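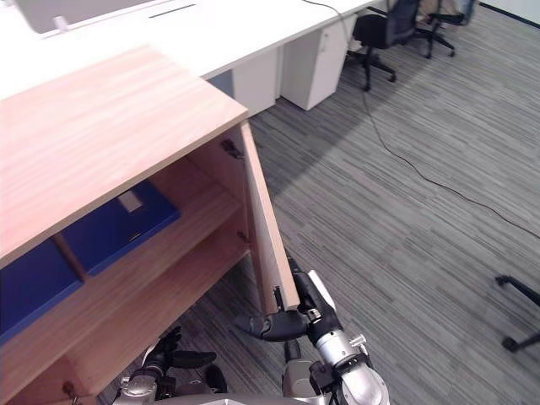 Zinholm Office Cabinet Set: README and purchase planning notes

Version 2, last changed 2020-05-06
Maintainer: Zinhle Hlongwane

What is in this package

The package has two parts. The first part is a set of 366 recordings in which a two-armed robot opens and closes office furniture under control of a person. The second part is the set of planning sheets we used for buying the equipment. Many groups asked us for the second part more than for the first, so from version 2 both are in the same package and this file describes both.

If you only want to train a model, read the sections "Recordings" and "Known problems" and skip the rest. If you have to write a budget for a similar station, the sections after that are for you.

Folder layout

recordings/ – one folder for each recording, with head camera video, joint positions and a short text label
sheets/budget.csv – all purchase lines, one line per item
sheets/lead_times.csv – order date and delivery date for each purchase line
sheets/furniture.csv – outside measures of the furniture, hinge side, type of handle
docs/acceptance.txt – the checks we do when a delivery arrives
LICENSE.txt

Recordings

Each recording shows one task with one piece of furniture. The labels are short sentences in English, such as "open the cabinet door to the right" or "close the drawer". Of all recordings, 139 are with hinged doors. The others are drawers, sliding doors and roller fronts.

The head camera looks down on the furniture at a steep angle. For a low cabinet this means that you see much of the top surface, and an open door can be almost on its edge in the picture. Please consider this before you plan to use the head camera alone for estimating the door angle. We use the joint positions for this purpose.

Some cabinets have binders in them and some have nothing. The field "contents" in the label file says which one it is. The floor is office carpet and the light is partly daylight, so the brightness is different between morning and afternoon recordings.

Known problems

1. In the older recordings the left arm has a time shift against the video. The file recordings/shift.csv gives the correction.
2. The label "door fully open" was used by the first operators for any door that was open enough to reach inside. We did not change this afterwards.
3. Two furniture types have the same code in furniture.csv. Use the column "id_new" and not the column "id".

How the station was planned

We started with the wrong question, which was: what robot can we afford? The first draft of the budget had one large line for the robot and very small lines for everything else. Then we asked for quotations and the small lines became larger every week. The sheet in this package is the fourth draft.

The robot was bought from Koltska as one order, with both arms and both hands. We also had a quotation from Matlala, where the arms were cheaper but the hands had to be ordered at another company. Our workshop has one technician, and the work of joining the two systems was not in anybody's plan. If your group has more hands in the workshop, please make your own calculation, the result may be different for you.

Furniture was ordered from Stokon. We first wanted to use only the cabinets that were already in the office, and this is possible for a start. But the doors are pulled at the handle, at the side and also at the bottom corner, and this loads the hinges in a way that normal office use does not. Plan for replacement hinges and, for the wooden cabinets, at least one replacement door.

Budget lines that people forget

Fingers for the hands. One set costs 470 euros at our supplier and we treat it as consumable, like printer toner. In the sheet you find it under "running cost" and not under "equipment". Check with your finance office if this is allowed, ours needed a written explanation.

Space. A cabinet with an open door needs more floor than its outside measures say, and the robot needs to stand in front of it. Write into your plan the width with the door open. We had to move one desk row after the first week.

Cables and power. The cheapest line of the sheet and the one with the most late orders. Measure the way on the floor and not the straight line through the room.

Operator time. Not equipment, but it belongs to the same plan. The first weeks give few usable recordings, and the depreciation of the robot begins on the day of delivery anyway.

Reserve. We put 10 percent on top of the sum. It was used completely, most of it for transport and for a second set of emergency stops.

Lead times

Columns in lead_times.csv are: item, date of quotation, date of order, date promised, date delivered. The furniture came first and stood in the office for a long time without a robot. I recommend to order in the opposite direction: robot, then hands and spare fingers, then furniture at the end. If your budget year closes in December, the order for the robot should be signed before November. Later than this, the invoice can fall into the next year, and in our case the money would have been lost.

Acceptance checks

The full list is in docs/acceptance.txt. The check with a real cabinet is this one:

Step 1. Place the cabinet and lock its position on the floor with a marking tape.
Step 2. Open and close the door by hand, and write down if the hinges run freely.
Step 3. Open the door with the right hand of the robot at slow speed, with a second person at the stop button.
Step 4. Repeat with the left hand.
Step 5. Look at the fingers and at the edge of the door for marks, and photograph both.

Do not sign the delivery paper before step 5. We signed after step 3 for one of the hands and had a long exchange of letters.

Prices

All prices in budget.csv are net prices in euros, without tax and without customs. Quotations that we did not accept are in the sheet with the status "declined" – the amounts are removed there, only the item names remain.

Changes in version 2

Added sheets/ and docs/.
Added the field "contents" to all label files.
Corrected the hinge side for the wooden cabinets, which was given as seen from the back.

Contact

Questions about the recordings and about the sheets go to Zinhle Hlongwane. Please write the name of the folder or the line number of the sheet in the subject of the mail.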